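Home | News | Products | Stores | Press | Contact

Mirgate Introduces the Nunwood Ottoman, a Low Upholstered Piece for Folding and Dressing

January

Mirgate, the home furnishings maker, today announced the Nunwood, a low upholstered ottoman meant for bedrooms, hallways and laundry corners. It goes on sale this month in all 27 Mirgate stores and through the company's website.

The Nunwood was designed for the part of the laundry that happens after the dryer stops. Many households fold on the bed, on the couch or on the floor. Mirgate wanted a piece that could stay in the room all day, take a pile of clothes in the evening, and go back to being a seat when the pile is gone.

"People kept telling us they had nowhere to put things down," said Umesh Kanaujia, head of product at Mirgate. "They didn't want another table. They wanted something soft and low that a child could also sit on to get dressed."

Before settling on the final height, Mirgate asked 2,849 customers where they fold and what they find hardest to fold. Fitted sheets came first. Children's pants with elastic cuffs came second, ahead of dress shirts. The cuffs pull the legs out of line, and most people who answered said they give up and roll them.

The company then invited 70 households to try the ottoman at home. Their comments led to two changes. The edges were rounded further, and the cover was switched to a tighter weave so that zippers and snaps are less likely to catch on it.

The cover comes off for washing and should be dried flat. It is sold in light gray, oatmeal and navy. Replacement covers are made by Grewal, the mill that supplies Mirgate's seating fabrics, and can be ordered separately in any of the three colors.

The ottoman is shipped in one box and needs no tools. The feet screw in by hand.

Mirgate is also publishing a short folding guide with the Nunwood. For pants with gathered cuffs, the guide suggests laying the waistband flat at one end of the cushion, lifting one leg at a time to let the fabric drop straight, and then bringing the two legs together before folding in thirds.

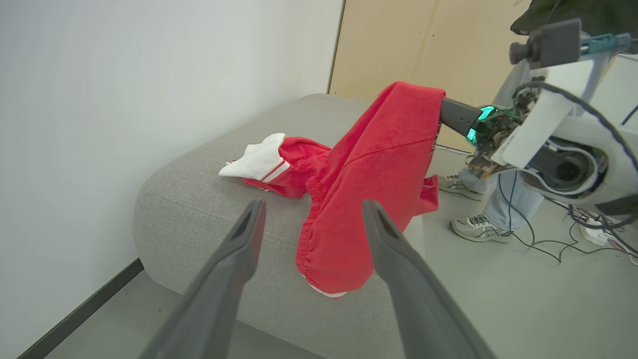
"The lifting step is the one people skip," said Umesh Semwal, who wrote the guide. "If you pull the leg sideways across the cushion it bunches up again. Pick it up, let it hang, set it down."

The guide also covers sweatshirts, towels and fitted sheets. Printed copies will be free in stores while they last — the same text will be on the website.

The Nunwood carries a 2-year warranty on the frame. A matching storage bench, the Hunura, will follow later in the year.

About Mirgate
Mirgate makes seating, storage and bedding for small homes.

Press contact: Mirgate Press Office, through the contact page
© Mirgate. All rights reserved. | Back to top

Comments (3)

dellap: Does the cover shrink? I lost one from another brand that way and it never went back on.

Mirgate Press Office: Please don't tumble dry it. Dried flat, it should fit as before.

r_tomlin: I roll the kids' pants too. Will try the hanging thing. Still no hope for fitted sheets in this house.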